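3.2 How people talk about fruit they are about to throw away

I should say up front that I came to this part of the study by accident. The plan was to ask households about bread. Bread is easy. It gets hard or it gets mold on it, and most people can tell you which of the two happened last. But in the very first pilot interview Hilde Leemans let a woman talk for the better part of an hour about her fruit bowl, and when I read the transcript on the train home I knew we'd been asking about the wrong food (sorry, bread).

So we rewrote the guide. The new version had 30 questions, and we put it to 468 households in the Haken and Fuven districts, starting in February. We paid nothing for taking part, though Ruan Maluleke did carry a bag of clementines to the doorstep interviews and gave them away pretty freely. I've gone back and forth on whether that counts as an incentive. Ruan thinks it doesn't. I've listed it in the appendix anyway.

What I wanted to know was simple enough: when does a piece of fruit stop being food? People's answers were all over the place, and I loved reading them. Bananas had the clearest rules. Nearly everyone had a stage where a banana was no longer for eating but was for baking, and a lot of them laughed at this point and admitted that the baking doesn't happen. Several had a freezer drawer full of black bananas going back years. One man called it his "library."

Apples were treated with a lot more patience. A wrinkled apple was still an apple, and people would cut around a bruise without thinking about it much. Pears, though! Pears made people angry. They were described as hard for days and then finished overnight, and more than one person told me they'd stopped buying them for that reason alone. The skin didn't help. On some varieties brown patches are perfectly normal russeting, on others they can mean the flesh underneath has gone soft, and shoppers who couldn't tell the two apart tended to bin the pear to be safe. I did this myself for years, so I'm in no position to be snooty about it.

Where the fruit was kept mattered more than I expected. In our diaries, fruit on a table or counter was mentioned far more often than fruit in the refrigerator, both as eaten and as thrown out. I read this as a matter of noticing. You walk past the plate ten times a day and you form an opinion of every single thing on it. The bottom drawer of the fridge gets opened when you're hunting for a lemon, and by then the plums have been in there since who knows when. Ó Conaill makes a similar point about leftovers in opaque containers, and I think the argument carries over well.

Being on its own was bad for a fruit too. People spoke of "the last one" with real suspicion, even when it had come home in the same bag as all the others.
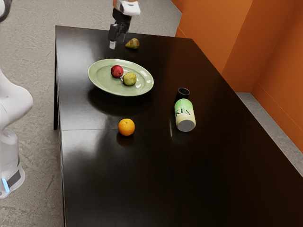
Vol. 12, No. 5

Figure 4. Apple on an oval plate; pear with brownish patches, set directly on the table.

The word that came up again and again for a pear like the one in Figure 4 was "tired." I had coded this as a comment on looks, but Hilde pointed out that people used it for fruit they hadn't touched or smelled yet, and also for fruit they then went ahead and ate. We ended up giving it a code of its own. It sits somewhere between "ripe" and "gone," and it seems to work as a kind of warning to the rest of the household: eat this tonight or I'm not responsible.

We did try to follow these words into the written diaries, which came to 2,000 entries once we'd removed the duplicates. It only half worked. People who were wonderfully vivid out loud wrote things like "pear, out" and left it there. The Prisine coding sheet we borrowed has no column for tone, so I added one by hand, and Ruan coded a second copy without seeing mine. We disagreed most often over "past it," which Ruan read as final and I read as negotiable. Those entries are left out of the comparison in Section 3.3 and listed separately at the end.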